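Condensation between panes, 8 year old patio door. Repair or replace?

Posted in: Windows & Doors

millrace_dan
The sliding patio door at the back of our house has fogged up between the panes. It's a Rornura unit, vinyl frame, installed 8 years ago by the previous owners. Only the fixed side is fogged. The sliding side is clear and runs fine.

I had two companies out. The first wants to replace the whole door and wouldn't quote anything else. The second, a glass shop over in Cluswood, says they can swap the sealed unit and leave the frame, for $758 installed. Has anyone gone the glass-only route on one of these?

perrysburgh
Glass only. If the frame is square and the slider runs, there's no reason to pull it. I had two bedroom windows done that way and they were in and out before lunch.

Tall_Oaks
I'd be careful. Eight years is early for a seal to go. Often it means water is sitting in the bottom channel because the weep holes are blocked or were never drilled. Put new glass in the same wet channel and you'll be doing it again. Ask them to check the drainage first.

perrysburgh
Or it was just a bad seal. It happens. One side failed and the other didn't, same frame, same weather.

Tall_Oaks
The fixed side and the sliding side don't drain the same way on most doors, so that doesn't tell you much.

millrace_dan
I looked at the weep holes tonight. There are two on the outside under the fixed panel and one was packed solid with dirt. I cleaned it with a zip tie and poured a cup of water in the track. It drained, slowly. So you may both be right.

I've also started clearing out that corner of the room so they can get at the door from inside. Getting through a lot of bags.
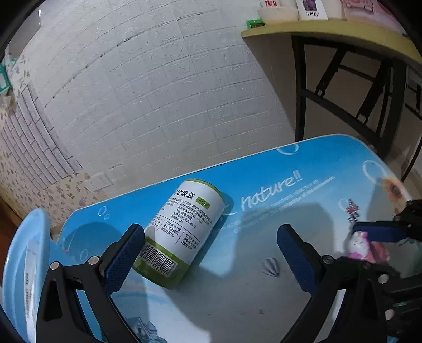
Trash bags for the clear-out

kettleriver
Check the warranty before you pay anyone. Some makers cover the sealed unit longer than the hardware, and some let it transfer to a new owner once. There should be a sticker or an etched code in the spacer between the panes. Take that number to the dealer.

millrace_dan
Found a code on the spacer. I called the dealer and they said the glass was covered but the transfer had to be registered within 50 days of the house sale. We closed three years ago, so no luck there.

kettleriver
That's too bad. Ask the glass shop what they give on theirs. Mine was ten years on the unit, one year on labor.

Abbasi_Glazing
We do this kind of work, though not in your area. A few things to ask for in writing:
Tempered glass in both panes. It's a door, so it has to be.
Overall thickness matching the old unit, or the beads won't seat.
Low-E coating to match the sliding side. If it doesn't match, you will see a color difference in the afternoon.
New setting blocks, placed so they don't cover the weep holes.

The price sounds fair for a full height panel.

dormer77
I'll disagree with everybody. We did glass only on our old slider and two winters later the rollers went, then the lock. Ended up buying a Flirkonness door anyway. Add up what you'd spend over five years before you decide.

perrysburgh
Rollers are cheap and you can change them yourself in an hour. That's not an argument for a new door.

dormer77
If you can still get them. We couldn't for ours.

millrace_dan
I went with the glass shop. They measured on Friday and the lead time is 21 days. I asked about the setting blocks and the guy said they use the notched kind that let water through. Tempered and Low-E are both on the order form now. The Low-E wasn't on there before, so thanks for that.

Tall_Oaks
Good. Have them run water in the track again once the old unit is out, before the new one goes in.

millrace_dan
Will do. I'll post again after the install.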